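Tasting panel wanted - evening sessions, paid, starts November

Vitton is putting together a new tasting panel for small-batch beers and ciders and we need people soon. Like, reply-this-week soon. No experience needed. You do not have to know what a hop is.

What it is

Seven sessions, evenings, at our tasting room on Georgiev Street (upstairs, over the tile shop, buzzer marked PRESEL - that's the old tenant, press it anyway). Doors at 6:30 pm, we start pouring at 7 sharp. Usually done before 9. You sit down, you get small pours in plain numbered glasses, you fill out a score sheet. Smell, taste, mouthfeel, aftertaste, would you buy it. Then we talk it over as a group.

Pours are small. Five per session, water and plain crackers in between. You can spit, there are cups for that, lots of regulars do.

Who we're after

Anyone 21 or over who drinks beer or cider at least now and then. ID checked at the door the first night, no exceptions, even if you're obviously 62. We have plenty of home brewers already so please, people who just buy whatever's on the shelf - that's who the Trosar people want to hear from. Trosar is the brewery paying for this round. If you work for a brewery, a distributor or a bottle shop, sorry, not this time.

Also can't take you if:
- you're pregnant or might be
- you're on medication that doesn't mix with alcohol
- you have a gluten or sulfite allergy (some of the ciders have sulfites)
- you have a bad cold that week. Skip and tell us, we'll reschedule if theres room

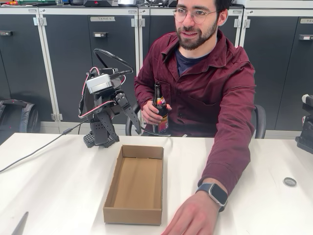

No perfume, aftershave or strong hand lotion on tasting nights. No coffee or gum for an hour before. Smokers are fine but same deal, an hour. Eat dinner first, a real one. And don't drive yourself home. The 5 bus stops at the corner and runs till late, or get a ride.

Pay

$35 a session, paid at the end of the night, plus a $60 bonus if you make all seven. Miss one and you still get paid for the ones you came to, just no bonus. You also take home a mixed case after the last session. We don't cover cabs, wish we could.

What you'd sign

A one-page consent form and a short confidentality thing - basically don't post about the recipes or the names until they're out. Your score sheets are filed by number, your name stays off them. You can quit any time, don't need to say why.

How to sign up

Email panel@vitton.example with "Panel 752" in the subject line, otherwise it lands in the general inbox and gets lost. Tell us:
- your name and age
- what you usually drink, and how often
- any allergies
- which evenings are totally impossible for you
- whether stairs are a problem (there's no elevator, but we can do a few seats at the ground floor room if we know ahead)

No resume, no cover letter. Three lines is plenty. Couples and roommates welcome but send separate emails please, and you'll be put at different tables - people copy each others faces.

We'll write back either way. If this round fills up we keep you on the list for the spring one, mostly ciders and a couple of alcohol-free beers. Say so if you only want the alcohol-free round.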